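Home Stories Money & House Archive About Contact

The Deposit

Erhan Çınar had been told the trick was to start small. Everybody who told him this already owned a house.

He was thirty-six and rented the upper floor of a building on Utier Street, where the heat came on in pulses and the landlord answered letters with other letters. He had saved for seven years. Each August he sat down with his bank statements and worked out how far he was from a deposit, and each August the deposit had moved. The first year he blamed himself. The second year he blamed coffee, as the magazines advised, and gave it up until the clocks changed. After that he blamed Drultgate.

Drultgate was the town. It had been a place people drove through until Castovura put up its offices by the river, and then it was a place people bid on. Castovura Home Lending had a slogan on the side of every bus: You Are Closer Than You Think. Erhan rode those buses. He thought he knew pretty well how close he was.

Still, he went to the free evening session at the library, mostly for the chairs. A young man in a good shirt handed out a booklet called Ten Doors to Your First Home. It had nice thick paper. Erhan read it on the ride back and again in the kitchen with a pencil. 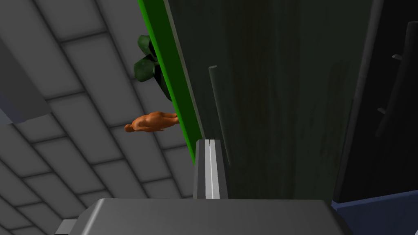

Gray tile, green edge, dark panel.

Door one was to make a budget. He had a budget. Door two was to ask family for a gift. He pictured his mother's face, then turned the page. Door five said a buyer could put down as little as 5 percent, and that was where the pencil stopped.

Five percent of what? He had the listing for the house on Ağca Lane folded inside his wallet, a narrow two-bedroom with a bad roof and a pear tree. He had 5 percent of it. He had a little more than that, if he didn't count the car needing brakes. He got out the calculator and did the monthly payment, and then he did it with the insurance the booklet mentioned in small type on the back cover, and then with the taxes, which it didn't mention at all.

It came to $1434 a month. His rent was a good deal less. He did it over, hoping he had hit a wrong key.

"You're supposed to think of it as paying yourself," said his sister on the phone.

"Then I'd like to know why I'm sending it to Castovura."

"Part of it's yours."

"About 80 dollars of it's mine, the first month. I looked. The rest is interest and whatever they call the other thing."

She said he had always been like this, that he had been like this about the bicycle. He remembered the bicycle. The chain had come off in a week, as he had said it would, and he had not enjoyed being right then either.

He made an appointment anyway. The woman at Castovura had a dish of mints and a screen she kept turned toward herself. She typed in his pay. She typed in the seven years. Something pleased her, and she said he was approved for a good deal more than the house on Ağca Lane, and had he thought about looking higher?

"How much would I have left to eat with?" he asked.

She laughed, though he had meant it as a question, and gave him a folder. 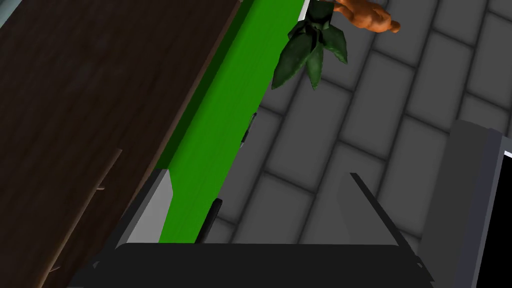

Mrs. Odell downstairs said that he was a fool to wait, that she had waited in her day until the rates came down, and when they came down the prices had gone up to meet them, and here she was on Utier Street with a bad hip. He asked her whether she would buy the pear tree house. She said no, not with that roof.

So he went to look at the roof. He stood on the sidewalk across from the house in a light rain with the folder under his coat. The tree had dropped its fruit all over the walk and the wasps were busy with it. Another couple was already there, pointing up at the gutters, and the man had the same booklet rolled in his fist.

"Are you bidding?" the woman asked him.

"I don't know. Are you?"

"They told us we could go higher," she said.

He nodded. They all three looked at the roof for a while.
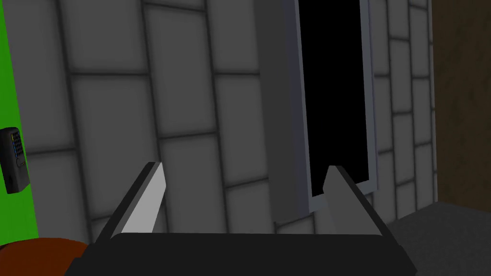 The tall dark opening in the gray wall.

At home he put the folder in the drawer with the statements. Then he took it out and read page one again, the part about fees, moving the pencil along under each line. He was still on page one when the heat came on, knocked twice, and quit.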